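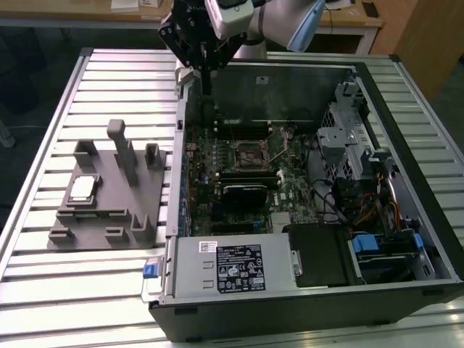
Patients at the Wetavby dental practice had been asking for evening appointments for years, one reader wrote to us last month, and she was pleased to hear that they are finally coming. "I work until six and have used up half my leave on check-ups and fillings," her message said. "If I can be seen after work I might even keep up with the hygienist."

The practice, which is part of the Flomell group, will stay open until 8 in the evening on two nights a week from January. The late sessions will cover routine examinations, hygiene visits and simple fillings. Crowns, root canal treatment and extractions will still be booked during the day, when the full team is in the building.

Flomell said the change follows a survey of registered patients carried out in the spring. It received 3004 replies across its practices, and the most common request was for appointments outside working hours. Shorter waits on the telephone came second, followed by easier parking.

Evening places can be booked at the front desk or by telephone. Online booking will open later, once the new diary has settled in. Patients who already have a daytime appointment may ask to move it, but the practice says it cannot promise a swap during the first few weeks.

There will be no extra charge for being seen in the evening. A missed evening appointment will cost £20 unless the practice has had a day's notice, the same as for daytime visits.

Children's appointments

After-school times will be kept for patients under 16 until 5 o'clock each afternoon. Parents had told the practice that these times were often taken by adults, leaving families to choose between a long wait and a morning off school. Brothers and sisters can be booked one after the other if the family asks when making the appointment.

A parent or guardian should come with a child to the first visit and bring a list of any medicines the child takes. Fluoride varnish will be offered at check-ups where the dentist advises it.

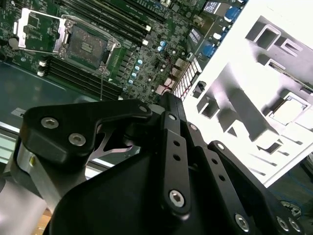

Second surgery at Gajewski House

Work on a ground-floor surgery at Gajewski House, next door to the main building, is due to finish in the spring. It will have a wider door and level access from the car park, and is meant for patients who use a wheelchair or find the stairs difficult. Until it opens, those patients will go on being seen at the Juvero clinic across town, and their records will be sent over as they are now.

The entrance on the car park side will be closed while the path is relaid. Patients should use the front door and allow a little more time to park.

Emergency appointments are not affected. Anyone with severe toothache, swelling or a broken tooth should ring the practice when the lines open at 8 in the morning, as the day's urgent places are given out first thing.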